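Bin Picking with a Head Camera and a Wrist Camera
Student project report, Amirhossein Nazari
March 9, 2026

1. Background

The project was to build a mobile picker that can look into an open bin on a rack, find one part, and lift it out. I named the build Bunting. It was assembled at Rummont, a shared workshop where members can book bench time. The arm and base were already there. My work covered the gripper, the two camera mounts and the picking software.

2. Setup

The rack is stainless steel and the bins are blue plastic. Both are shiny, and this caused most of the vision problems described below. The head camera is used to choose a bin and get a first position for the part. The wrist camera takes over for the approach.

The hardest part in the test set was a thin translucent disc. It has very little contrast against the bin floor, and the overhead lights leave pale streaks on the plastic that the detector first took for edges.

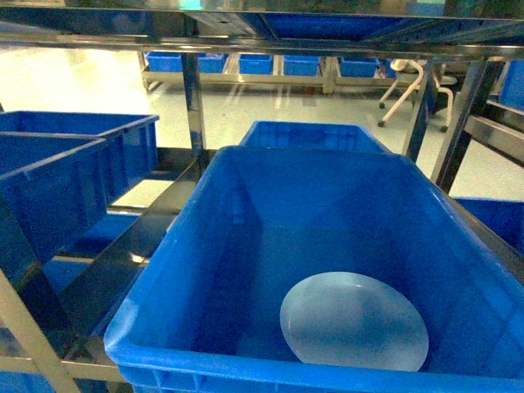 Figure 1. Head camera view with a single disc in the near bin.

I collected 300 head camera images in February and labeled them by hand. Training on these removed most of the false edges. I also tried a depth-only method, but the readings through the disc were too noisy to use and I dropped it.

3. Gripper

The gripper has two fingers. The first pads were printed in one piece and slipped on smooth parts. I replaced them with separate pads that can be unscrewed and swapped at the bench. They collect dust and fibers and should be wiped down between sessions – I did not keep to this as well as I should have.

The wrist camera sits low, so the fingers are always in view. I masked that area out before detection. The top of the rack reflects the room, and people walking past set off the motion check until I limited it to the area inside the bin.

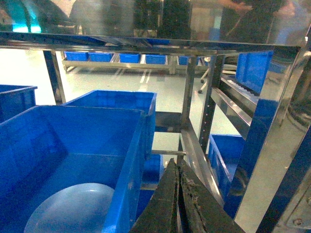 4. Results

I ran 157 pick attempts over the final test period. The arm completed 97 of them with the part lifted and set down in the target bin. Most failures were with the disc, where the fingers closed above it or pushed it against the bin wall. Rounded parts were easier.

5. Remaining work

The hand-eye calibration drifts after the base is moved and has to be repeated each time. A suction cup would probably suit the disc better than two fingers. The mount for one is drawn but has not been printed.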